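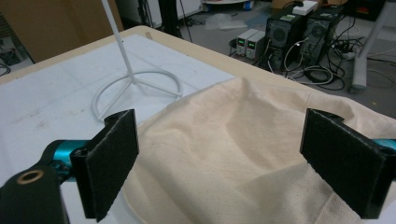

How do you fold a big piece of cloth when you're the only one home?

You lay it on the table, find two corners, and take your time.

That was how my aunt explained it over the phone, anyway, and she has folded more cloth than anyone in Kasmont. So there I was at 6 in the morning with the beige one spread out over the good table, all ridges and hollows, like the hills you drive through on the way to Ristaveck (I even found the little peak where the bus always stalls!). I smoothed it. It wrinkled somewhere else. I smoothed that part too and the far side started sliding toward the floor, so I ran around and hauled it back.

I'd paid 160 for it at the Zapata market, from a woman who swore it would outlive me. My aunt said I'd been robbed. I said it had tiny dark flecks in it, like a bird's egg, and she said flecks were extra, were they?

Anyway, the corners. I found one, then lost it looking for the next. I tried going along the edge by feel with my eyes closed, humming, and when I opened them I had hold of my own bathrobe. The phone rang again.

"Is it folded?"

"Nearly," I said, and lay down with my cheek on the cloth. It smelled like the market, oranges and rain. I could hear her kettle starting up on the other end.

"Leave it, then," she said. "Put your plate on top and have breakfast."

So I went to get the bread.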